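# Teaching a two-arm robot to put pillows back

We've been building this one in the shared workshop at Visstead for a while now, and pillow tidying is my favorite job for it so far. Pillows are soft, cheap and very hard to break, so you can make plenty of mistakes while you tune things! I'll assume your arms already move and your grippers open and close on command.

## 1. Set the grip

Start with the force limit, before you touch any motion code. Our controller (we call it Medve) takes a closing value from 0 to 327, and 70 is a lovely starting point for stuffed fabric. Go for a corner. The middle of a pillow bulges and pushes the fingers apart, but at a corner there's mostly cloth to pinch.

1. Open the gripper fully and bring it in level with the corner.
2. Close to 70 and wait 2 seconds.
3. Lift slowly, straight up, by a hand's width.
4. If the fabric creeps, open, re-seat and add a little force.
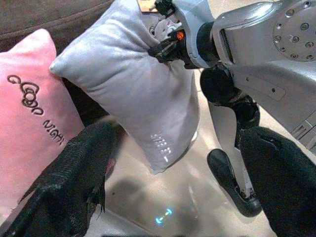
Once the lift is reliable, save the arm pose as a named waypoint. I call mine "carry". Keep the speed low between waypoints – a pillow held by one corner swings like a bell, and every swing tugs at the fingers. Silviu Gavrilă wrote a nice little smoothing script for this, and it cut our drops right down. With it our full pick-and-place routine is 191 lines, comments included.

## 2. Place it on the chair

Choose a seat with a back. A flat bench works too, but a backrest gives the pillow something to lean on and forgives a sloppy angle.
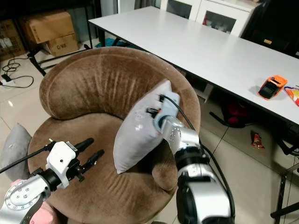 Placing needs a different approach path from picking, so make a second set of waypoints for it. Come in high, get past the rim, then lower. A tub armchair like our brown velvet one is great practice: the back curves right around the seat, so you have to think about the pillow's tilt as well as its position. Park the spare gripper open over the front of the seat, then try using it to nudge the lower corner once the first arm is working well.

- Lower until the bottom corner meets the cushion.
- Tip the wrist toward the backrest.
- Open slowly and back out along the line you came in on.

## 3. Run it again

Log every attempt, including the silly ones. Ours go into a plain text file called Punico, with the grip value, the waypoint names and a word or two on what went wrong. When you change something, change only that and do another batch.

Next I want to try a folded blanket, starting with a closing value of 70 again and both arms lifting together.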